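How a Robot Arm Learns to Tidy Up
A page for young readers from the Sedcombe Robot Club

Do you ever have to put your blocks away before dinner? You look at the block, pick it up, and drop it in the box. You don't have to think very hard. A robot has to be told every part of that job.

At the Sedcombe Robot Club, students are working on a project called Brutero. The goal is to write a program that makes a robot arm sort blocks by color. The students do all of their work in a simulator first. A simulator is a computer program that makes a pretend world, a bit like a video game. In it there is a room, a robot arm, some blocks, and a few boxes. If the arm knocks something over, you press a key and start again.

What is a robot arm?

A robot arm has parts that are a lot like yours. It has a base that holds it in place, the way your body holds your shoulder. It has long, stiff pieces called links. Between the links are joints, and each joint has a motor that makes it turn. At the end there is a gripper, which does the work of a hand.

Your arm bends at the shoulder, elbow, and wrist. To reach one block, a robot arm may need to turn several joints at the same time. The program works out how far each joint should turn.
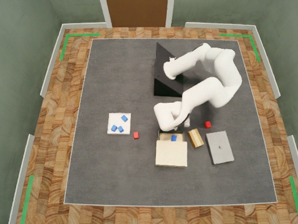

Before the arm can move a block, the program needs to know where the block is. In a simulator, the computer can look this up. Every object has a set of numbers that tell its place: how far left or right, how far forward or back, and how high. There are more numbers to say which way it is turned. A block that is turned at an angle is harder to grip, and the wrist has to turn to match it.

The steps of one move

When you pick up a block, it feels like one action. The students had to split it into small steps. Their list goes like this:

Move the gripper above the block.
Turn the wrist to line up with the block.
Open the fingers.
Go straight down.
Close the fingers.
Go straight up.
Move to the new place.
Go down and open the fingers.

A list of steps like this is called an algorithm. If you leave out "go straight up," the arm may drag the block sideways into something else.

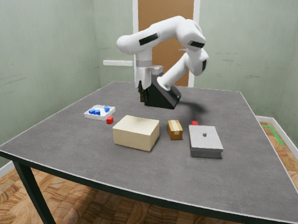

The arm with its gripper pointing down. The blue cubes are in the tray and the red cubes are outside it.

Trying again and again

Brunello Morelli leads the club. He asks students to run a program many times before they say it works. For Brutero, the team ran 1533 tries in the simulator. The arm missed or dropped the block in 371 of them. The students wrote down what went wrong each time and then changed the program.

Many of the misses came from the same mistake. The fingers closed too early, before the gripper was low enough. The fix took 2 lines of code.

Try it at home

You need 3 small blocks, a bowl, and a partner. One person is the robot and closes their eyes. The other person is the programmer and may only say short commands, such as "left," "down," "open," and "close." See if you can get all the blocks into the bowl. Then trade places.

In November the team will show Brutero at the Dradside school fair.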